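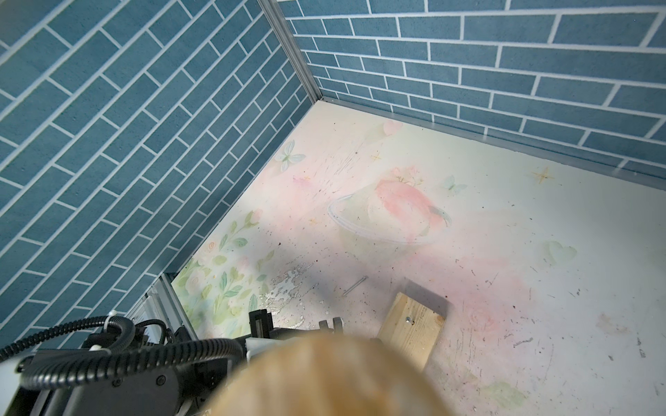

Biven Bench Set: nails, screws and practice blocks

README for version 2

What is in this set

The Biven Bench Set is a collection of pictures and short notes about small hammer work. The subject is always similar: a block of light wood, a nail or a screw, and sometimes a hammer, on a work surface with a printed pattern. We made it for people who need many pictures of simple joinery practice, for example for teaching sheets, for searching by tool, or for testing how well a small metal thing can be found on a busy background.

The set has 2,000 pictures. From these, 1,242 are close pictures of the work surface and the small parts, and the other 758 are wider pictures which show more of the bench. Each picture has one line of notes in the file notes.csv.

Please read the part about the work surface before you use the set. Most of the questions which we received after version 1 were about this.

Folders

close/ contains the pictures from a short distance
wide/ contains the pictures from further away
notes.csv contains one line for each picture
words.txt contains the list of words which we use in the notes
changes.txt contains the differences from version 1

The number of a picture does not tell you the order in which the work was done. The numbers were mixed before the set was divided. If you need pictures which follow one another, this set is not suitable.

The parts

Blocks. The blocks are short rectangular pieces of light wood. We bought them as offcuts from a timber yard in Ledesma, so the ends are not always square and the length can differ. A block is used many times. When the top has too many holes we turn it over, and later we put it away. For this reason a block with old holes is normal in the set, and the holes should not be understood as damage from one session.

Nails. Plain metal nails with a thin body. They may be in the wood or lying on the surface. A loose nail can have its head in any direction, we do not arrange it.

Screws. There are fewer screws than nails. When a screw is deep in the wood only the head is visible, and it is easily mistaken for a nail head. In version 1 we wrote "nail" for several of these. In version 2 we corrected the lines that we found. If the slot or the cross of the head cannot be seen clearly, the note says "fastener head" and nothing more.

Hammer. The usual tool is a claw hammer with a light wooden handle. The note gives the direction of the claw and of the striking face when both can be seen.
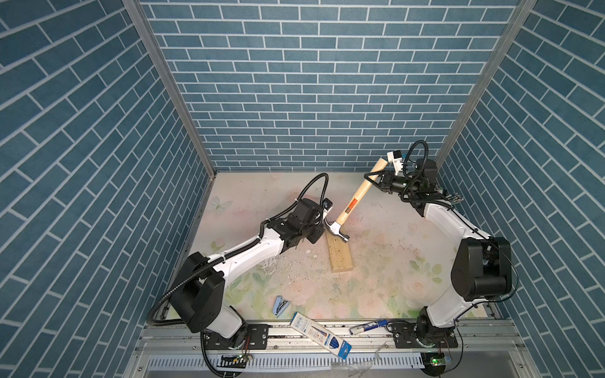
Claw hammer over the far end of a practice block, wide folder.

The label on the handle is too small to read in the wide pictures. Please do not try to complete the text of a label from your own knowledge. In the notes we write "label, not readable", also when the colours are clear.

The work surface

The surface is pale, with a soft printed pattern of flowers, leaves and butterflies. It was chosen in the Gedley workshop for another purpose and it stayed when the bench work began. For our use it has one good side: thin metal objects do not stand out too easily, so the pictures are a bit more difficult than pictures on plain grey board.

The print is worn. There are dark specks, scratches and places where white material is peeling. Some small marks look like nail tips, and we made mistakes with them ourselves. The rule is simple. If a mark has no shadow and no clear head or point, it is not noted as an object.

Printed things are never noted as objects. A printed rose is not a flower on the bench, and a printed butterfly is not a butterfly. They have their own column, called print_visible, where you find "yes", "no" or "partly".

The walls around the surface have a blue-grey brick pattern, and there are aluminium strips in the corners. The notes do not speak about the walls, except when a part is leaning against them.

Columns in notes.csv

picture: the number of the picture
folder: close or wide
block: yes, no, partly
holes: none, few, many
fastener: nail, screw, fastener head, none
fastener_place: in wood, on surface, both
hammer: yes, no, partly
print_visible: yes, no, partly
remark: free text, often empty

The column "holes" is a judgement and not a count. In two readings of the same picture, "few" and "many" were sometimes exchanged. Use this column with care.

How the notes were written

For 1,094 pictures the notes were written by one person and checked by a second person. The remaining pictures have only one reading. You can find which is which in the file changes.txt, where the checked numbers are listed at the end.

We write only what is visible. If a nail stands next to a block, the note does not say that it fell there or that it will be used next. If the hammer is above the wood, the note does not say that it is striking. Some users asked for a column "action", but one picture is not enough to fill it correctly, so we left it out.

Changes from version 1

538 pictures were added, all of them in the close folder.
The word "tack" was removed from words.txt and replaced by "nail".
The column "print_visible" is new.
Pictures which were nearly the same were removed from the wide folder.
British spelling is now used everywhere in the notes.

Known problems

The light comes with different strength, and in the close pictures the shadow of a block can hide a nail completely. We know of such cases and we did not mark them all.

The colour of the wood is not the same in all pictures. This comes mostly from the light. Please do not use it to decide which block you are looking at.

Bent nails are rare in this set. A search for "bent" in the remark column gives only a few results, and the word was not used in the same way by both readers.

Use and contact

The set can be used for teaching and for study without payment. Please give the name "Biven Bench Set, version 2" when you publish something with it. For a printed book or a product, ask first.

Corrections are welcome. Send the number of the picture, the name of the column and the value which you think is right. One message with many corrections is easier for us than many messages. Requests about the older Ukar set should go to the address in that set's own README, as the notes there follow different rules and we do not have the original files.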